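4 桌面与托盘的布置

本章说明如何布置一张 Larkel 分拣桌，包括桌面清洁、托盘摆放、日常取放和收工后的存放。桌架的安装见第 3 章，配件清单见附录 B。首次布置建议由两人完成，熟悉以后一个人即可操作。

4.1 开始之前

请准备以下物品：

Larkel 托盘一只（随桌附带，橙色）
不掉毛的软布两块
中性清洁剂
卷尺
铅笔或可移除的标记贴

清洁剂请按瓶身标注的比例兑水。不要使用含研磨颗粒的膏状清洁剂，也不要使用钢丝球。白色桌面上的细划痕在斜光下很明显，划伤之后无法用抛光的方法恢复。

注意：桌架的四个调平脚必须全部着地后再放托盘。如果按压任意一角时桌面晃动，请回到 3.6 节重新调平。

4.2 清洁桌面

1. 把桌上的物品全部移走，包括标签卷、笔和杯子。
2. 用干布从桌面里侧向外侧擦一遍，带走浮灰。
3. 把第二块布浸入兑好的清洁液，拧到不滴水，沿同一方向擦拭。
4. 遇到胶痕时，把湿布盖在上面停留片刻，再用指腹隔着布推掉。不要用刀片刮。
5. 换清水再擦一遍，然后用干布收干。
6. 弯腰从侧面看桌面。若仍有水痕，用干布补擦。

提示：记号笔的痕迹可以用少量酒精处理。先在桌子背面或不显眼的位置试擦，确认没有变色再处理正面。

4.3 确定托盘位置

托盘放在桌面左侧，右侧和中间留给分拣。惯用左手的使用者可以左右对调，后面各步骤中的左、右也一并对调。

1. 站在平时工作的位置，双臂自然下垂，再抬起前臂放到桌面上。双手能舒服够到的范围就是工作区。
2. 从桌子左边缘向内量 20 毫米，用铅笔轻轻点一个记号。托盘的左侧边不应越过这个记号。
3. 从靠近身体的桌边向内量 200 毫米，再点一个记号。托盘的下沿对齐此处。
4. 双手握住托盘两侧，平放在记号之间。不要从一头斜着推进去，盘底若夹着砂粒，会在桌面上拖出一道线。
5. 轻推托盘四角，检查是否放平。
6. 满意后贴上标记贴，擦去铅笔记号。

如果桌子左侧紧靠墙面，请把 20 毫米改为 225 毫米，留出手肘活动和清理边角的空间。

注意：托盘的任何部分都不要悬出桌沿。装满后重心会偏移，悬空的一侧容易被衣袖或围裙带翻。

4.4 安排灯光

桌面颜色浅，灯光安排得当时，小件物品很容易辨认；灯光不当则容易产生反光或浓重的阴影。

1. 把灯装在工作区上方偏左的位置。惯用左手者装在偏右的位置。
2. 打开灯，把一枚回形针放在桌面中央，观察它的影子。影子应落在手不常遮挡的一侧。
3. 观察托盘的边沿。托盘有一定高度，旁边会出现一道阴影。不要把深色小件放在这道阴影里，取放时容易遗漏。
4. 如果托盘里的物品看不清，先升高灯臂，再考虑换亮度更高的灯泡。
5. 坐下和站立各检查一次。两种姿势都不应有光线直射眼睛。

靠窗的工位请在上午和下午各看一次。日光方向变化较大时，可以拉上浅色窗帘，以灯光为主。

4.5 日常取放

托盘用于暂存待分拣的物品，桌面用于展开和分组。建议按下面的顺序操作：

1. 把待分拣的物品倒入托盘，高度不超过边沿。
2. 从靠近工作区的一侧开始取，每次只取一小把，放到桌面中间。
3. 在桌面上按类别分成几堆，堆与堆之间至少留出一掌的距离。
4. 每分完一把，把各堆移入对应的收纳盒，再取下一把。
5. 无法判断类别的物品单独放在桌面右上角，最后统一处理，不要放回托盘。

分拣易滚动的物品，例如珠子、滚轮和短螺钉时，可在桌面上铺一张毛毡垫。毡垫不随桌附带，Girent 的通用垫可以裁切后使用。

Hauwa Tamuno 在仓库试用期间改过一次流程：她把待处理的物品放进一只小碗，不再放在桌角。桌面较窄时可以照此办理，碗的位置不要挡住托盘的取物一侧。

注意：托盘不可用来盛放热的器皿、溶剂或其他腐蚀性液体。

4.6 移动托盘

1. 先取出较重的物品。
2. 双手分别握住托盘两侧的边沿，掌心朝内。
3. 垂直抬起，离开桌面后再转身。
4. 放下时先看清落点，四边同时着落。

不要只抓住一个角提起托盘。也不要把托盘当作推铲，将桌上的碎屑推到地面。清理碎屑请用软毛刷和簸箕。

4.7 收工与存放

1. 清空托盘，倒扣轻拍，确认角落里没有残留的小件。
2. 用微湿的布擦拭内外表面，转角处多擦一遍。
3. 把托盘放在通风处晾干，不要用热风吹，也不要靠近暖气。
4. 擦净桌面，按 4.3 节的标记把托盘放回原处。
5. 关闭工作灯。

长时间不用时，可将托盘收到柜中。多只托盘叠放时，每层之间垫一张薄纸，避免互相磨出痕迹。不要在叠好的托盘上压重物。

4.8 常见情况

托盘在桌面上打滑
先检查盘底和桌面有没有水或残留的清洁剂，擦干后再试。仍然打滑时，可在盘底四角贴防滑垫片，型号为 Sinow 504。贴之前请将盘底擦净并晾干。

桌面出现灰色擦痕
多数来自金属件的摩擦。用湿布加少量清洁剂反复轻擦，一般可以去除。今后分拣金属件时请使用毡垫。

托盘放不平
把托盘翻过来，检查盘底是否粘有标签或胶块。若盘底干净，请换到另一处平整的桌面上对比。两处都不平，说明托盘已经变形，应当更换。

标记贴翘起
撕掉旧贴，用酒精擦净该处，等挥发后贴新的。贴好后用手掌按住片刻，当天尽量不要用湿布擦到贴纸边缘。

物品颜色与托盘接近，不易分辨
不要在托盘内挑选，先整把取到白色桌面上再分。橙色、棕黄色的小件尤其应当这样处理。

4.9 布置完成后的检查

请逐项确认：

桌面干燥，没有胶痕和砂粒
托盘位于左侧，没有悬出桌沿
桌面中间和右侧没有放置其他物品
灯光从上方偏左照下，不刺眼
标记贴平整，铅笔记号已擦去

有一项不符合，请回到对应小节重新操作。多张桌子并排使用时，各桌的托盘应放在同一侧，换班的人不必重新适应。本章的步骤由 Musa Etim 和 Güven Başaran 校对，更换桌面板之后需要从 4.2 节开始重做一遍，原有的标记贴不能移到新板上继续使用。
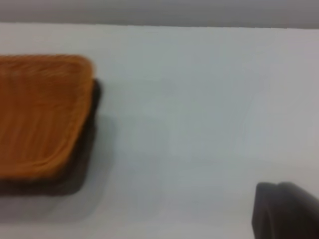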